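换季叠T恤的一点记录

2020年7月2日

三月份收冬衣的时候偷了懒,夏天的T恤是整包塞进柜子的,现在拿出来穿,件件都有折痕。这几天重新叠了一遍,顺手把做法记下来,明年省得再想。

先说桌子。以前我在床上叠,床垫软,衣服铺不平,叠出来一头厚一头薄。后来改在桌上,白色桌面,深色衣服放上去边线看得很清楚。桌子要先擦干净,灰色的棉布沾毛,沾上了还得拿滚筒粘一遍。

最难叠的是大号的麻灰T恤,料子软,一抖就皱,袖子老是往里卷。

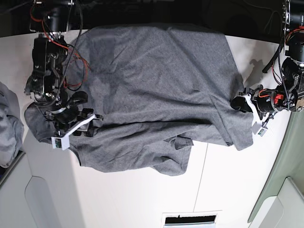
我的顺序是先找两边的侧缝。领口先不管,把左右两侧拉直,布面自己会平下去一大半,剩下的横褶用手掌从中间往外推。袖子最后处理,翻出来,顺着肩线放好。要是一开始就去弄袖子,身子一动又乱了,等于白做。

铺平以后,左右各往中间折一道,宽度看抽屉。我的抽屉是Buswood的旧款,268块买的,不深,衣服叠成三折刚好能立着放。抽屉深的话对折就够了。

布料软的还有一个问题,捏的位置不对,提起来就是一团。只捏一层,下面那层会滑;捏得太多,放下去又是一道鼓包。我一般捏住靠边的一小条,两层一起,提起来轻轻放,不甩。 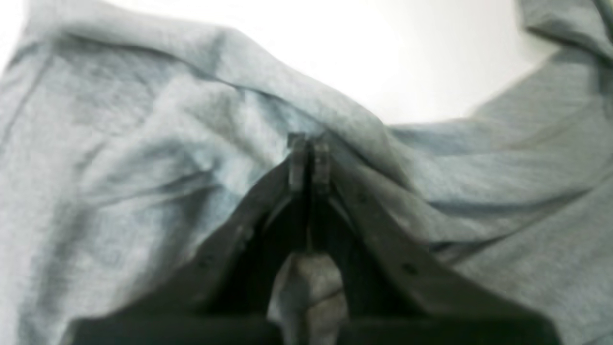

Midau 居家整理小组

小组里有人问过要不要用叠衣板。我买过一块Hustix的,用了两个星期就收起来了。板子对小号和中号合适,大号T恤下摆会超出来一截,还得另外折。童装多的家里可以考虑,我家用不上。

洗的环节也有关系。针织棉脱水时间长了,褶子会压得很死,晾的时候再怎么抻也有印子。我现在把脱水调到最短,拿出来趁湿抖几下,横着搭在杆上,不用衣架,肩膀那里不会顶出两个包。晾干当天就叠。堆在椅子上过一夜,第二天又要重新抚平。

碰上已经揉成一团的,不要硬扯。先找下摆,下摆有一圈缝线,摸得出来,顺着这圈线往两边理,里外翻卷的地方自然就松开了。领口也能找,不过领口有弹性,拉多了会变形,我有两件就是这么穿坏的。
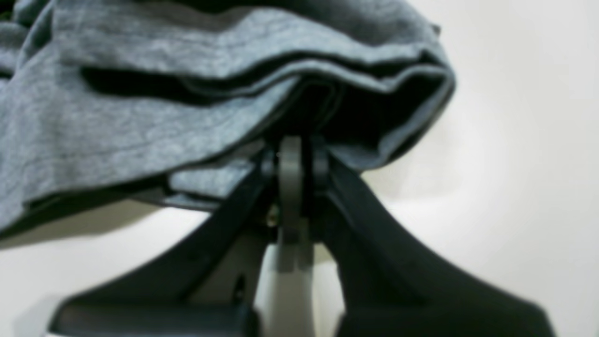
麻灰色的布料,堆起来褶子一层压一层

收纳盒我用的是Bowen的布盒,放在柜子上层,装暂时不穿的长袖。布盒没有盖子,上面搭一条旧毛巾挡灰。短袖都在抽屉里,深色靠左,浅色靠右,麻灰的单独一排,平时穿得最多。

还剩一包运动服没弄,料子滑,上面这套办法不太管用,我打算卷起来放。等弄完了再写。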